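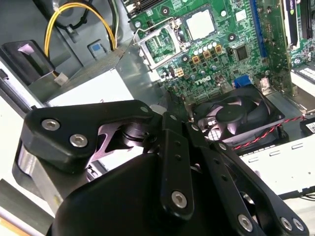 The socket open, the processor beside it on the board.

Mavine Review
Front Opinion Letters Columns Archive Subscribe

Opinion > Home Life > Repair

Let the old computer stay open a while

By Ívar Bundgaard

My desktop computer has been in pieces on the dining table for 15 days. My sister Kirsten, who eats at that table when she visits, has asked whether it is a repair or a centerpiece. I told her I would get back to her.

There is a school of thought, popular in Jarnilby and I suspect elsewhere, that a grown man should not take a processor out of its socket without a good reason. My reason was that the machine had become slow and I was annoyed. People have bought boats on less.

I want to make a case for this kind of annoyance. The usual response to a slow computer is to carry it to the curb and order another, and the new one arrives sealed, thin and smug. If it falls ill you take it to a counter in Tresomholm, where a young person tells you the part can't be replaced and the case can't be opened, in the voice of a doctor who has already seen your chart.

An old desktop makes no such claims. The side comes off. Inside is a green board with a town's worth of small buildings on it, a row of silver capacitors lined up like mailboxes, and in the middle of everything a socket with a metal frame that tilts up on a lever. Under the frame is a field of tiny contacts that you must not touch, bend, breathe on or think about too hard. I have signed mortgages with a steadier hand.

The processor itself is a disappointment, and I mean that kindly. For years I had pictured the brain of the thing as something grand. It is a flat square of metal you could lose in a coat pocket. Kirsten looked at it and said she had thrown out nicer bottle caps.

Fixing things does not always save money. I have spent 30 dollars on cleaning supplies and a secondhand part from Agudelo, and I have ruined a good tablecloth with thermal paste, a gray substance that travels farther than gossip. Sensible people can stop reading at the tablecloth.

But I now know what is in the box I have been yelling at since November, and I yell at it less. I would like every household to have one machine it is allowed to open — a toaster would do — and a table it can spare.

Kirsten is coming for dinner again soon. We will be eating on the couch.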